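Trellcombe Flying Field Users Group
Minutes of the May meeting

Present: Ayantu Belay (chair), Adom Owusu (minutes), Manikandan Pinto, Bořivoj Jurčo
Apologies: Anežka Krajčí

The meeting opened at 7:05 p.m. in the upstairs room at Ondrejka Hall.

1. Minutes of the last meeting
Accepted with one correction. Item 4 should have said the north gate, not the north fence.

2. Night flying
Ayantu reported that the town parks office will let us fly after sunset on Tuesday evenings through the end of the season. Every aircraft must carry an anti-collision light. Pilots are to sign the sheet in the hut before their first launch and sign out when they leave. The last landing is at 9 p.m.

Manikandan asked if this covers fixed-wing models as well as quadcopters. Ayantu said the letter only says "model and unmanned aircraft," so she reads it as both. She will write back and get it confirmed. Until then, fixed-wing stays daytime only.

3. Livestock on the east side
The farm next to us has moved sheep into the Kallico pasture. The owner called Bořivoj after a quadcopter crossed the hedge at low height. Bořivoj apologized and offered to put up markers. It was agreed to pull the eastern limit back to the drainage ditch for as long as the sheep are there. Anyone who lands in the pasture is to phone the farm first and wait at the gate — no climbing over.

Bořivoj has the stakes already. He needs one other person to help set them out and will ask at the field.

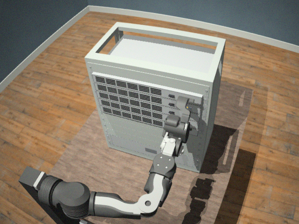
4. Battery storage
Two swollen packs were found in the hut trash can. Adom took them to the county drop-off. Members are reminded that the trash can is for paper and food wrappers. Damaged packs go home with their owner.

Manikandan suggested a metal box outside the hut for packs that come down hard and need to be watched for a while. Agreed in principle. He will bring a price to the next meeting.

5. Money
The account stands at $584. The mower service is still to be paid. Guest fees stay at $5 a day. Adom proposed raising the yearly dues by $20 to cover the higher field rent. Bořivoj was against doing it in the middle of the year, when most people have already paid. After some discussion the proposal was put off until the fall meeting, and Adom will send the rent figures to all members before then.

6. Skoleck open day
Skoleck School has asked for a flying demonstration at its open day. Anežka sent a note saying she is willing to run it but wants a second pilot and a spotter. Manikandan will be the second pilot. The spotter is still open. The school must give us the whole lower field with a rope line, and there will be no flying over the parking lot. Ayantu will reply to the school.

7. Other business
The windsock is torn again. Bořivoj will order a heavier one.
The hut key has not come back from the last work day. Whoever has it, please give it to Ayantu.

The meeting closed at 8:40 p.m. The next meeting is in the same room.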